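Section 4: Oiling and Curing Your Kavameo Tabletop

We know how tempting it is to set the first dinner on a new table the evening it arrives, and we would never blame you for it. If you can hold off until the oil has gone on and had its rest, though, the surface will be so much easier to live with. Set aside a quiet Sunday, put some music on, and take your time with the steps below.

Before you start

The room should be 60 degrees Fahrenheit or warmer, with a window open a crack if the weather lets you. You'll need the can of Hetbridge oil that came in the leg box, the gray pad, and some clean cotton rags (old T-shirts are lovely for this, as long as they have no printing on them).

CAUTION: Rags with oil on them can heat up and catch fire by themselves. Lay them flat outdoors to dry, or soak them in water and seal them in a metal can. Please don't ball them up and toss them in the kitchen trash, even for a minute.

1. Wipe the top with a barely damp cloth and let it dry for 60 minutes.

2. Find the direction of the grain. On a board with a lot of swirl in it, go by the long side of the table and don't fret over every curve. 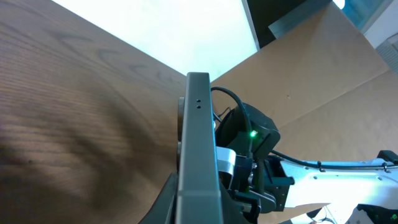
Fig. 4-1. Wood grain with darker rings and streaks.

3. Rub the whole top lightly with the gray pad, working along the grain, and wipe away the dust.

4. Stir the oil. Don't shake it, or you'll be chasing bubbles all afternoon.

5. Pour a small puddle, no bigger than a pancake, and spread it thin with a folded rag. Keep going until the top has an even sheen, end grain included.

6. Let it sit for 15 minutes. Dry-looking patches may turn up where the wood is thirstier, and you can dab a little more oil on those.

7. Wipe off everything that hasn't soaked in. Be stubborn about it! Oil left standing on the surface turns sticky, and then you're back to the pad and starting over.

8. Wait 16 hours, then repeat steps 5 through 7 for the second coat.

NOTE: Darker figure in the wood will often look deeper after the first coat and settle down again as the oil cures. Two tops from the same batch can take the color quite differently, so try a spot on the underside first if you're matching an older Kavameo piece.

Once the second coat is on, leave the top bare for 19 days if you possibly can. Light use is fine after the first few, with coasters and a soft cloth under anything heavy. Hot pans, wet glasses and rubber-footed lamps should wait for the full time. 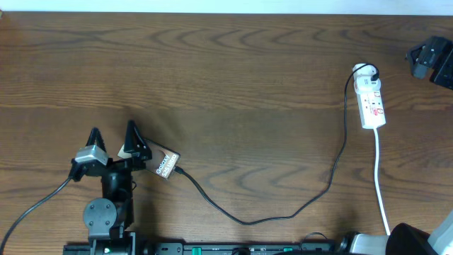 Tetsuya Hayashi wrote to us that his second coat was still tacky the next morning, and that a brisk rub with a dry rag and one more warm day by an open window took care of it.

If yours still feels tacky after that, move on to Section 5, "Fixing a Sticky Finish," before adding any more oil.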